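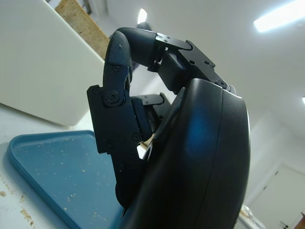
Textured grip pad and finger bracket, from the wrist camera. Tray behind.

8 January 2024

Clendano evaluation kit, bench session with the toaster task. Present: Ikechukwu, Unathi, me (Bukola) on notes. Garba in for the last part.

What we are deciding: whether to keep the kit past the trial period and put it on the Dauda line bench, or send it back and stay with our own grippers. Wemisard want an answer in February. The quote covers the hand kit, the control software, remote support and a three-year parts warranty. Pads are outside the warranty and count as consumables. A replacement pad set is £300, so pad life matters more to us than most of what is on the spec sheet.

Set-up took most of the morning. The manual runs to 83 pages and the wiring section is fine, but the calibration steps are split between two chapters and the second one assumes you have already set the grip limits, which are explained later on. Ikechukwu has marked up our copy. Anyone repeating this should do the grip limits first, then the camera check, then home the arms. If you home first the software accepts it and then throws away the limits when you save.

Cable routing: leave a decent loop at the wrist. The drawing shows it pulled tight along the forearm and that will not survive a full turn. I've told Wemisard this by email and asked if there is a newer drawing.

Task as written in the session sheet: toaster on the white table, blue tray to the right of it, take the bread from the slot and put it down on the tray. No heat in the written task, so it can be run with toast made beforehand. We want bread because it is the worst thing in the supplier's own list of handled items. It is light, it breaks, every slice is a different thickness and it sheds. If the kit can manage bread without us retuning it every time, the Dauda parts should be easy.

Grip force setting: started at the software default, which crushed the edge of the slice. Brought it down in small steps until the slice held without marking, then went down one more and it slipped on the lift. Now set one step above the slip point. The value is saved in the profile called "toast_low". Please don't overwrite it, make a copy.

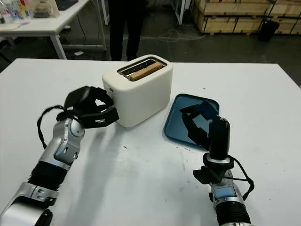

Unathi's view is that we shouldn't be judging the kit on bread at all, as the Dauda parts are stiff and all one size, and a week spent getting toast right tells us little about cycle time. Unathi would sooner have run the real parts from day one and used the toaster only as a demo for visitors.

I half agree. The cycle time question is still open and I have nothing to put in that column yet. But the support contract is a large part of the quote, and the only way to find out what the support is like is to give them something awkward. On that point the session was useful. We rang the helpline with the calibration fault and got through to someone who knew the software. They had a fix for the lost limits (save the profile twice, which is ugly but works) and sent it in writing the same afternoon.

Results, from the session sheet: 29 attempts at the lift and place with the final settings. I have not split them into pass and fail here. Ikechukwu and I disagree over what counts when the slice goes down with a corner missing. He calls it a pass if the slice ends up flat on the tray. I'd call it a fail, given what a missing corner would mean on a real part. We will agree the rule before the next session and score from the recordings, so that neither of us is scoring from memory.

Faults seen that don't depend on the scoring:

- Approach from too far over the slot. The finger touches the toaster top before it reaches the bread. Fixed by raising the approach point in the profile.
- Slice turning in the grip once it is clear of the slot. Happens when it is held near a corner. Holding at the middle of the top edge is better, but the planner doesn't always choose it.
- Software refuses to resume after a pause if the arm has been nudged. You have to go back to home. Annoying, and I think it is meant to be like that.
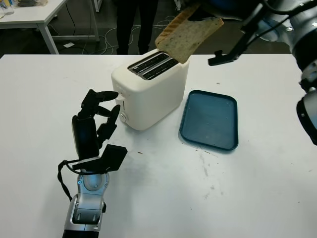
The turning is the one I would chase first. The planner picks its grip point from the highest part of the slice it can find, and if the bread is leaning in the slot, the highest part is a corner. There is a setting called edge preference in the advanced menu which may help. The manual gives it one line. I've added it to the list for Wemisard.

Crumbs: they get everywhere, the tray included, and they need brushing off the pads at the end of each session. Use the soft brush from the drawer and keep solvent away from the pads, as the manual says it hardens the surface. I will start a pad log with hours run, so we have something to set against that £300.

Compared with the Zendier grippers we tried last year: these are easier to mount and the software is much better. The Zendier pads could be changed without tools, though, and these can't. Small screws, easily dropped - do it over a dish.

Garba asked about the noise and whether it would bother people in the next bay. Not measured. I didn't notice it while talking at normal volume beside the table, but that isn't a test.

To do:

Ikechukwu - write up the calibration order on one page and tape it inside the manual.
Unathi - bring Dauda parts up from stores and set a cycle time run.
Me - pad log, scoring rule, chase Wemisard on the cable drawing and edge preference.
Zinash - check if the support contract can be bought by the year on its own.

Arms parked and power off at the wall. Profile backed up to the shared drive.

BO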